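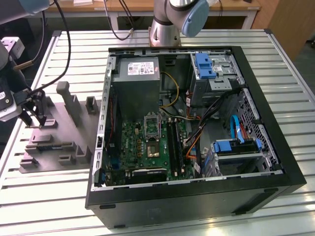
Tower on its side, panel off, socket bare.

Putting a CPU back in an old office tower

Quick one. I get asked for this a lot and keep retyping it, so here it is in one place. This is for the older black desktop towers with the processor that drops into a socket with a metal frame and a lever. Flat chip, pads on the bottom, no pins. If yours has pins on the chip itself, wrong page - go look at the other guide.

Mine has the Cederlow asset sticker number 341 in my notes, so if you're following along from the refurb list that's the one.

What you need

- Phillips screwdriver, #2
- lint free cloth or coffee filter
- rubbing alcohol, the strong stuff
- thermal paste (I use Janari, any is fine)
- a clean tray for screws
- decent light

Before you start

Power off. Cord out of the wall. Hold the power button in a few seconds to drain what's left. Then lay the case down flat with the open side up. Don't try this with the tower standing, you'll be fighting gravity and the chip will slide on you.

Touch bare metal on the chassis. Do it again every time you walk off and come back. Wool sweater in February - take it off.

Move the cables. The bundle from the power supply likes to sag right toward the socket area. Tuck it back or put a twist tie on it. Some people pull the power supply for more room. I only do that if I can't get my fingers in. On this one the supply sits up in the corner near the board and you can work past it, just go slow.

Check the chip matches the board. Look up the board's model and find the supported list. Same socket does not mean it will boot! I had 2 chips from the Sin parts bin that fit fine and gave me a black screen, old BIOS.

Opening the socket

Push the lever down a little and out to the side to get it off the hook. Then let it come up - slowly, it's springy. Now lift the frame. It swings up on the hinge and stays there. If there's a plastic cover, take it off and keep it.

Look in the socket now. Shine a light across it from the side. All the contacts should make an even pattern. One that catches the light differently is probably bent. Dust or hair in there, use a hand blower. No cloth, no cotton swab, no fingers. Seriously, no fingers.

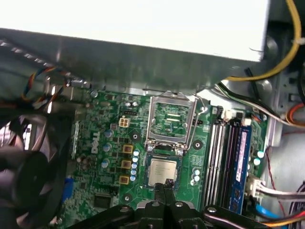
Hold the chip by two opposite edges, metal side up, and get it lined up before you go anywhere near the contacts. Find the little notches in the edges of the chip and the matching bumps in the socket. There's also a triangle on one corner, that goes with the mark on the socket. If you can't find the mark on the board just use the notches, they're enough.

Lower it straight down. Don't slide it. Don't tilt one edge in first. It should just sit there with no pushing at all. If it rocks, lift it straight back up and check the notches agian.

Closing up

- frame down over the chip
- lever down, hook it under the tab
- it takes more force than you'd like, and may creak a bit. Normal.

If the lever feels totally stuck, stop. Open it up and look at how the chip is sitting.

Paste and cooler

Wipe the top of the chip and the bottom of the cooler with alcohol, let both dry. Small blob of paste in the middle, pea size or under. Cooler straight down, screws in a cross pattern, couple turns each till they're snug. Plug the fan back in. I've forgotten the fan more than once.

First boot

Leave the side panel off for now. Check the memory is seated and the power plugs are all the way in, the small CPU one too. Cord in, switch on, go to the BIOS setup screen and see what it says for processor and temperature. Climbing fast toward 100 C - shut it off, the cooler isn't sitting right. Reseat with fresh paste.

Beeps and no picture is usualy memory. Take the sticks out, put one back, try again.

The Prarnach page has the beep codes if you need them. Drive cables and front panel stuff are in part 2.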